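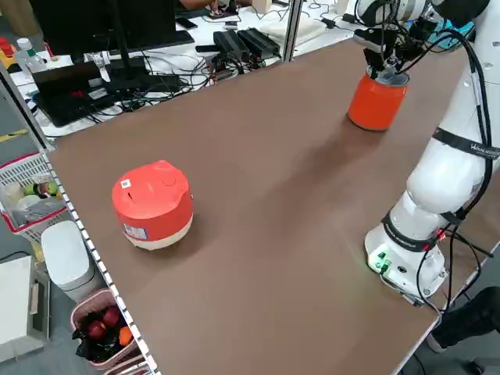 Wednesday, April 21, 2021

I have been putting off writing about the kitchen things because there is not much to tell, but two people asked in the comments on the last post what I ended up keeping, so I'll go through it.

We moved out of the old flat in December. The kitchen there had a wall of cupboards and over the years every one of them filled up. The new place has one run of units, a drawer that sticks, and a shelf above the fridge that I can only reach with the step. The first weekend I unpacked the boxes in the order they came off the van and ran out of room before I got to the baking tins. Everything left over went under the stairs and stayed there until last month.

What got me moving was the rice cooker. I had been doing rice in a saucepan all winter and not very well. I knew the cooker was in one of the boxes and I kept thinking I would come across it. In the end I took the whole lot out from under the stairs and went through it over an evening and most of the next day.

The cooker was in with the bath towels. It's a small round one, orange on top and cream underneath, and it does enough for two with a bit left for the next day's lunch. The bowl had a few scratches, none of them deep. I washed it, dried it, put it back together and made rice that night. I use a cup of rice to a cup and a quarter of water for the long grain and a little less for the short grain, and I leave it alone for ten minutes after it has switched itself off. The bottom layer catches slightly if I don't rinse the rice properly. Three changes of water seems to be enough.

It now lives out on the worktop by the kettle. I did try it in the cupboard, on the bottom shelf behind the colander, and used it once in a fortnight. With it out I use it most days. It has done lentils and barley as well, and a sort of porridge which was edible but took a lot of cleaning off the lid.

Then the tins. I keep tall, plain tins for dry goods and have done since I was a student. I had got out of the way of it in the old flat, where there was space to leave things in their packets with a peg on. That doesn't work on a narrow shelf. The packets slump and the one you want is always underneath. A round tin stands up by itself and you can get your hand round it.

I'm fond of the orange ones. They don't go with anything in the kitchen apart from the rice cooker, and I didn't plan that. One has the wooden spoons in it. Another has the long pasta, and a shorter one has tea bags. I wrote what was in each on a strip of masking tape and stuck it to the underside, which was a silly place to put it, so I have since done them again on the side.

For the dried beans and the flour I wanted lids that fit properly. I bought a set of jars from Skalmont, which is the housewares shop on the parade where the carpet place used to be. They were good value and the seals are fine. The biggest one won't take a full bag of flour, so there's always an inch of flour left over in the bag and I have to find a home for that too. If I were buying again I'd take a measuring jug along.

Things that went:

The second colander. The first one is better.
A fondue set, used once.
The bread machine, which I feel slightly bad about. It took up as much room as the microwave, and I do my bread by hand now at weekends.
Most of the mugs. I kept the ones that stack.
A box of lids belonging to tubs that we no longer have.
The electric carving knife, which came from my parents and which I don't think they used either.

I took all that to the Khaemba shop, the charity one at the bottom of the hill. They take electricals if the flex is sound, though you have to go round to the side door before noon. It was two trips in the car. I brought back a pie dish, so the net result is not quite what it should be.

Things I kept and probably shouldn't have: the pasta roller, the big fish plate, and a stockpot that only fits in the oven. It has to come out each time I want to bake and goes on the floor while the oven is on. I make stock perhaps four times a year. I am not getting rid of it.

The shelf above the fridge has the rarely used things on it, with the heavier ones at the front so that I'm not dragging them over my head. I put a strip of non-slip matting down first. It came on a roll from the market and I cut it with ordinary scissors. There is nearly half the roll left and I'll use it in the drawers when I get round to them.

The drawer still sticks. I've rubbed a candle along the runners and that helped for a couple of days. I think the bottom panel has bowed and is catching on the rail, so the next job is to take it out and have a look. If anyone has fixed one of these without replacing the whole drawer I'd be glad to hear how.

A reader asked about getting the smell of old spices out of a tin. I washed mine in hot water with bicarbonate of soda and left them open on the windowsill for three days. The one that had held cumin still smells of cumin. It has cumin in it again.

Next time I'll do the cupboard under the sink, if I can face it.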